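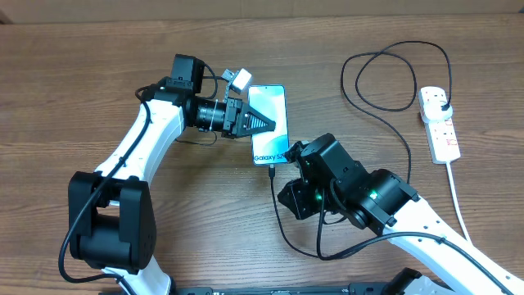
Allholm Neighborhood Center: Phone & Gadget Club

How to bring an old phone back into use
Posted by Archie Mowat, March 12, 2025

Everybody in the club seems to have one. It lives in the kitchen drawer with the takeout menus and the dead batteries, you haven't turned it on in years, and you can't throw it out because there might be pictures on it. I had three of them (three!) before I finally sat down and dealt with the lot. This is the routine I use now, and it works for pretty much any older Android phone that charges by USB.

Before you plug anything in

Look at the phone from the side. Lay it face down on a flat table, get your eye level with the tabletop, and check that the back isn't bulging. Then lay it on its back and look for the screen lifting away from the body. If it's swollen anywhere, stop right there. Don't charge it, don't press on it, don't poke it to see what happens. Put it somewhere away from anything that burns and call your local hazardous waste drop-off to ask how they want it brought in. I've had to do this with one of mine and I was sad about it for an afternoon, but that's how it goes.

If your phone has a back cover that pops off, take it off and look at the battery itself. Flat and clean is what you want. Any crust on the metal contacts, or a sweet chemical smell, and it's the same story as above.

Clean the charging port

I skipped this the first time and spent an hour blaming the cable. Pocket lint packs down in there like felt! With the phone off, shine a flashlight into the port and work a dry wooden toothpick gently along the walls. No metal, no water, and don't blow into it. Go easy on the little tab in the middle of the port if yours has one, it bends and then you've got a different project.

Find the right cable

Older phones mostly take micro-USB, the one with the slightly slanted sides that only goes in one way up. Newer ones take USB-C, which is a rounded oval. If you're pushing hard, you've got it upside down or you've got the wrong cable. Teodoro Baluyot keeps a shoebox of spares at the club and you're welcome to dig through it, just put back what you don't take.

Use a wall charger from a brand you know, and skip the USB port on the TV. I keep the cable long enough that the phone can lie on the table without the plug being tugged sideways. Black cord across a brown table is very easy to catch with your sleeve, so I run mine toward the back.

Charge it and leave it alone

A phone that's been flat for years may show nothing at all when you plug it in. No light, no battery icon, nothing. Give it 40 minutes before you decide anything. Stay in the room while it charges, and feel the back now and then. A bit warm is okay. If it's getting uncomfortable to hold, unplug it at the wall.

Still nothing after that? Try a second cable, then a second charger, in that order. Change one thing at a time or you won't know which one fixed it (ask me how I know).

Turn it on

Once you get the battery icon, hold the power button until you see the logo, then let go. First startup can be painfully slow. Let it sit and grumble. Don't put your SIM card in yet and don't join the Wi-Fi, or it'll start trying to update every app at once and you'll be there until supper.

When you land on the home screen, swipe around and see if the touch works all the way to the corners. Drag an icon slowly across the whole screen. If it drops in the same spot every time, you've got a dead patch, and you'll want to know that before you start typing passwords.

Forgot your PIN? Try the ones you used back then, slowly. Some phones make you wait longer after every wrong guess.

Get the pictures off

With a computer: plug the phone in, pull down from the top of the screen, tap the USB notice and pick file transfer. On the computer, open the phone like a flash drive and find the folder called DCIM. Copy that whole folder over. Copy, please, don't move! Then check the Pictures and Download folders too. I got 880 photos off my oldest one, and 324 of them were in a messaging folder I almost didn't open.

If the computer doesn't see the phone, the cable may be a charge-only one. They look exactly the same as the others, which drives me nuts. Swap it and try again.

Open a few of the copied pictures on the computer before you go any further. Do the first one, the last one and a couple of videos.

Decide what it's for

An old phone shouldn't be doing your banking, it stopped getting security updates long ago. Mine is a kitchen timer and a music player now. Chin-lung Hung uses his as an alarm clock so his real phone can stay out of the bedroom.

If you're passing it on, sign out of your accounts first, then do the factory reset from the settings menu. Take out the SIM and the memory card too. Check twice for the memory card, it likes to hide under the battery.

Stuck on any of this? Bring the phone and whatever charger you've got to the next club night and ask for me or Teodoro.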